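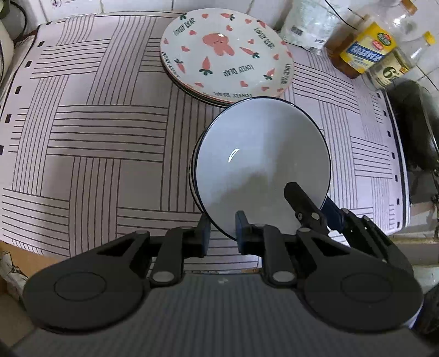
Week 3 handout: stacking, drying and putting away dishes

Home Skills, evening group. Bring this sheet back next week, we write on it again.

Notes typed up fast after class, so forgive the shorthand. If something doesn't match what you wrote down, trust your own notes and tell me. - Irja Nieminen

1. Where we are

Week 1 was washing. Week 2 was water, towels, racks. Tonight is everything after the rack. Most chips happen in this part, not in the sink. Week 4 is pots and lids, bring one lid that drives you crazy.

Reading for tonight was the Ocampo booklet, first half. If you skipped it, read the part on plate rims at least.

2. Words we use

Well - the flat or dipped middle of a plate or dish.
Rim - outer edge. Can be plain, painted, rolled.
Foot - the ring underneath that the plate stands on. Usually rough. Turn one over and run a finger around it.
Stack - same shape, same size, one on another.
Pile - everything else. A pile is what we are trying to get rid of.
Landing spot - the clear place where dry dishes wait before the cupboard. Counter, table, mat, whatever you have.

3. The landing spot

Needs to be flat. Needs to be dry. Needs to be close enough to the cupboard that you don't walk with a tall stack.

A mat helps. Softens the first plate down, keeps the foot from scratching the counter. Check that it lies flat before you load it. Smooth it from the middle out. A fold under a stack = a lean, and a lean gets worse with each plate.

The mat with the dark line pattern, basket weave kind of look, pale lavender-pink behind it. Busy pattern, but the lines are handy. Use a block of lines as a parking space, keep each stack on its own block if it fits.

Tile wall behind the counter: leave a gap. Hand width. You need room for your fingers on the far side when you lift, and rims knocking on tile is a bad sound.

4. Sorting before stacking

Do this on the landing spot, not in the cupboard.

Step one, by shape. Flat plates one place, dishes with a dip another. Don't mix. A flat plate on top of a dipped dish rocks.

Step two, by size. Biggest at the bottom. Yes everybody knows. Everybody also breaks this rule when there is one plate left over.

Step three, by pattern, if you care. Some people do. Amado Marquez asked if it matters and the answer is no, not for the dishes. It matters for who is setting the table. If the kids want the bear plates, put the bear plates where you can find them.

Our two stacks: the plain white round dishes with the thin dark rim, and the plates with the bear, carrots and little hearts. Plain in front, decorated behind.

Things to notice with those two:

The plain dish has a slight dip and a glossy finish. Glossy shows water spots and grease, so hold it to the light before it goes on the stack. Tilt it. A shine is fine, a cloudy patch goes back to the sink.

The bear plate has a thin pink rim. The plates under it show pink edges and dark green ones, so don't go by edge color alone when you're sorting by pattern. Look at the face of the plate.

The bear is upside down from the front of the counter. Doesn't matter in a stack. Lilibeth turns all of hers the same way up before they go in and says it takes no time, so try it and decide for yourself.

5. Edges

Look at the stack from the side. Get your eyes down to counter level. Are the rims lined up?

On the plain stack you can see the rims underneath sticking out a little at the left. Small amount. To fix: both hands, palms flat on either side, press gently and square it up. Don't tap it with the side of your fist (Rommel).

Rims that stick out catch on things. Sleeve, cupboard door, the next stack over. The plain dish and the bear plate sit right up against each other front to back, so when you lift the front one, slide it toward you a bit first and then up. Straight up and the rims can drag on each other.

6. How high

Depends on the plate, the shelf and your hands. Class rule: if you can't lift it with your elbows bent and tucked in, too high. Split it.

Second rule: if you have to take off the top half to get your fingers underneath, too high.

Selvaraj's question, does a shelf have a limit? Yes. Look for a label or the paper that came with the cupboard. If there isn't any, press down in the middle of the shelf with your palm. If it bows, put heavy things at the ends over the supports. The Andelby sheet in your folder has a diagram, page with the folded corner.

7. Between the plates

Paper towel, felt circle, coffee filter, nothing. All OK depending.

Everyday plates: nothing.
Painted or printed plates you like: something soft, because the foot of the top plate sits right on the picture of the one below. That's where the wear comes from, years of little turns.
Plates you hardly ever use: something soft, and a cloth on top for dust.

Cut felt a bit smaller than the well. If it comes up over the rim it's a nuisance. The Marano felt we passed around is fine but any felt is fine.

8. Dry means dry

Damp plates stacked = a wet ring when you take them apart, sometimes a smell. Check the foot, water sits inside the ring when the plate is upside down on the rack. Wipe it. Last thing you do before it joins the stack.

Same with the mat. Lift a corner and feel under it. If damp, hang it over a chair back or the oven handle and use a towel on the counter for now.

9. Carrying

- Clear the path first. Open the cupboard door BEFORE you pick up.
- Both hands under, thumbs on the rim. Not on top of the top plate.
- Stack close to your body.
- Look where you're going, not at the plates.
- Set down the far edge first, then lower the near edge. Fingers out slowly.

If something slides, stop walking. Don't try to catch it with your knee. We had that conversation.

10. In the cupboard

Most used, between shoulder and waist. Heavy, low. Light and rare, high. Children's plates where children can reach them, if you want them setting the table. If you don't, then not.

Leave finger space on both sides. A full shelf looks tidy but you can't get anything out without scraping.

Rotate. Clean ones go under, take from the top, otherwise the same top plates do all the work and the bottom ones just sit there. With a heavy stack this is a pain. Once a week is enough, or whenever you wipe the shelf.

11. Practice, in pairs

One person sorts, the other watches and says nothing untill the end. Then swap.

a) Mixed pile onto the mat. Sort by shape, then size.
b) Make two stacks. Square them with your palms.
c) Get down and check the rims from the side.
d) Carry one stack to the cupboard in room 237 and back. Door open first.
e) Write one thing your partner did that you want to copy.

Space for notes:

........................................................

........................................................

........................................................

12. Homework

Pick one shelf at home. Only one. Take everything off, wipe it, sort what was on it, put it back using the order in section 10. Note what didn't go back and where it went instead.

Then eat off those plates for a week as normal and see if the shelf holds up. If it falls apart by Wednesday it's probably the order that's wrong, move the thing you reach for most and try again.

If you live with other people, show them where stuff goes. One time, quickly.

13. Questions left over from tonight

Plate racks that stand the plates on edge? Good for big platters. For small plates they eat up a lot of shelf. Week 5.

Is it OK to put a bowl stack on a plate stack? If the bowls are smaller than the well and it's only for a short while, ok. Not for storage.

Hairline crack, keep or toss? Toss, or put it under a plant. Don't eat off it and don't put it in the middle of a stack, it can go when weight comes down on it.

Stickers on new plates - warm soapy water, wait, then rub with your thumb. A drop of cooking oil if it's gummy. Wash again after.

Folders go back in the Brumerus box by the door please. Lids next week, dont forget.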